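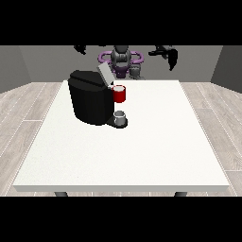 NOTEBOOK / Bench 2 / Purchasing

20 June 2021

Spent the morning on the coffee setup in sim and the afternoon on the spreadsheet. Should have done it the other way around. Writing this down before the numbers go out of my head, will clean up later (won't).

Where we are: the quote from Underano for the two-arm unit runs out at the end of the month. If we want that price we have to say yes or ask for an extension. The extension is free to ask for, so ask. I have the email half written. Last time they gave us three weeks without any fuss, but that was February and they were slow then, now they say they're busy.

The Underano quote covers arms, torso, base mount, controller, cables. It does NOT cover grippers. I read it twice to be sure. It says "end effector ready", so a flange and a connector. So the number everybody has been passing around in meetings is wrong by a pair of grippers, and we should stop using it. I changed it in the sheet, the cell is yellow now, please don't change it back.

Grippers. Two options really.

Option one is the Tika two-finger, parallel jaw. Ships fast, we know the driver works with our stack because the people down the hall have one and let us plug it in. Fingertips are extra, $100 a set. We will wear through fingertips. I'd put down one spare set per arm from the start, and another one for whoever decides to sand a pair to see what happens.

Option two, same Underano order, their own gripper. Costs more, and the lead time is whatever they say it is on the day. Wider stroke. Jaw is bulkier. For the mug I would love the stroke. For the pod the bulk worries me, see further down.

Leaning Tika. Did not decide.

Sim stuff, only what matters for the money:

Using the coffee machine as the planning task is still right I think. Lid, mug, cup on the tray, pod. It makes you want a big opening and a precise fingertip on the same tool, and that is exactly the question we have to pay for. Ran through the reset positions again today with the lid up. The machine sits toward the back of the table close to the robot and there is a huge amount of bare table in front that we never use for anything. In sim that costs nothing. In the real room it costs floor.

So: table. The sim table is way too deep for bench 2. If we order one to match we lose the walkway to the sink, and safety will have something to say about it. Called Uçar (the metal shop, they did the cart) and asked for a price on a steel frame with a flat white top, matte, shorter front to back than the model. They came back with $1575 including delivery, not including leveling feet. Asked why not the feet. Feet are separate. Ok.

$1575 for a table feels like a lot until you price the alternative, which is one of us building it over two weekends and then it's not flat. We have been there. The old one rocked every time the arm stopped hard and we blamed the controller for a month.

Things to fix in the sim model BEFORE we sign off the table drawing:
- table depth, shorten to the real bench
- put the robot mount where the real mount bolts go, right now it's just placed behind the table where it looked good
- walls. The box room in the model is not our room. We have a column and a door. The right elbow may not like the column
- add a cable keep-out behind the torso

The first two are mine. Walls whoever has time.

Coffee machine itself. We need real ones and we need more than one of the same model, they get discontinued all the time. I'd buy three. One to use, one to break, one in the box on the shelf. These are cheap next to everything else in this list and it's the thing most likely to hold us up in the fall if the one we tuned on goes out of stock. Put $400 for all three plus pods. Pods can be empty used ones, people are already saving them in the tin by the kettle. Rinse them please.

Mugs: buy the same mug many times. Red is good, easy to segment against a white top. Do not let people bring their own from home, we end up with a data set of souvenirs. 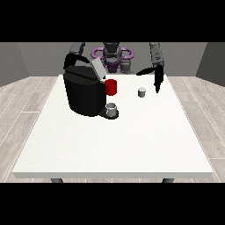
Back to the pod, which is what's really driving the gripper choice. Short squat thing, and with the gripper coming from above there's very little height to grab before the fingers meet the table. Tried a few approach heights. With thick fingertips you either touch down or you get the top rim only. With thin ones there's room but then I wouldn't trust them on the mug handle side. Could angle the wrist, but then the other fingertip swings in toward the mug, depends on where you put the mug down.

Possible cheap answer: put the pod on a raised pad, a little rubber block. Feels like cheating, probably is fine for the first demo. Cost is zero, we have the rubber. Doing this in the model tomorow so we can at least say how much height we need.

Other answer is different grippers left and right. Tika on the right for the pod, the wide one on the left for the mug and lid. Nice on paper. In the budget it's bad, two sets of spares, two drivers, two sets of calibration, and the day one breaks you can't borrow from the other arm. I'd rather be slightly worse at both and have parts that swap. Strong opinion, happy to argue it at the whiteboard.

Cameras. Had one overhead plus two wrist in the last version of the plan. Keep the wrist ones. For the outside view I want it out in front of the table, up high, looking across toward the robot, same as we use in sim, so that the two can be compared side by side. That means a post or a ceiling bracket. Building people want a form for anything in the ceiling. Post it is. Sodico has an extrusion kit for $300 with brackets and the foot plate. Checked, it's tall enough, and they have it on the shelf. Foot plate needs to sit on our side of the tape line or someone will kick it the first week.

Note on the camera view for whoever sets it: in the wide view the coffee machine covers part of the robot's body. Fine, we don't need the torso. What I do care about is the gap between machine and right gripper, that has to stay clear. If the post goes too far left we lose it. Mark the floor once we've found it, with real tape, the pencil mark last time got mopped.

Compute. Not buying. The workstation we have runs the sim ok and the real rig needs less than the sim does. Someone will say GPU at the meeting. Say no this year, revisit with next year's money. There's a second-hand machine coming over from the imaging people anyway if they ever let go of it.

Safety. Floor tape, e-stop x2 (one each side of the table, one is not enough with two arms, you always end up on the wrong side). Polycarbonate screen between us and the desks?? The risk assessment for the last arm let us off because it was slow mode only. Two arms, open lid, people reaching in to reset a mug... I would budget the screen and be happy if we don't need it. Don't have a price. Ask Uçar, they can hang it on the table frame maybe. If they do it's one delivery.

And water. No water in the machine for year one. Dry runs only. I know it's less fun. The controller sits right under the table in the current layout and I'm not explaining that to Underano warranty. If we do want real coffee for the open day then the controller moves to the cart and we need longer cables, those are on the Underano options sheet at a price I found insulting. Left the line in the sheet with a question mark.

Shipping and install: Underano quotes install seperately, one day, their tech plus travel. Take it. We did it ourselves with the single arm and saved the money and then spent two weeks on a ground fault.

Order of buying, if the extension comes through:

1. Machines and mugs now, out of consumables. No approval needed.
2. Table drawing to Uçar once the sim model is fixed. They want about three weeks from the signed drawing.
3. Post from Sodico, same week as the table, no earlier, nowhere to put it.
4. Arms. Needs the big signature.
5. Grippers after arms are confirmed, Tika ships quick enough.

If the extension does not come through then 4 jumps to the top and everything else gets squeezed and I want that said out loud in the meeting so no one is surprised when there's a robot in a crate in the corridor.

Risk I keep coming back to: we have bought nothing yet and have already shaped the whole plan around one task. What if the next project wants drawers, or cloth. The arms don't care. The table height cares. Ask Uçar what it costs to make the legs adjustable. If it's silly money then fix the height to the sim and move on.

Open, need an answer from someone other than me:
- who signs for the arms while the chair is away
- does the fall grant let us buy furniture (table) or do we have to call it a fixture. Called it a fixture last time
- can the post foot plate be screwed down or only weighted
- where do the coffee machines get stored, not on my desk again
- outlet on the bench 2 wall, is it on the same breaker as the oven

To do tonight: send extension email to Underano. Save the reset positions from this morning under a name that isn't "test_new". Shorten the table in the model, rerun reach for both arms, and put the result on the shared drive next to the quote.

Later: email sent. Auto reply, they're closed for a trade show until next week. Calling in the morning instead.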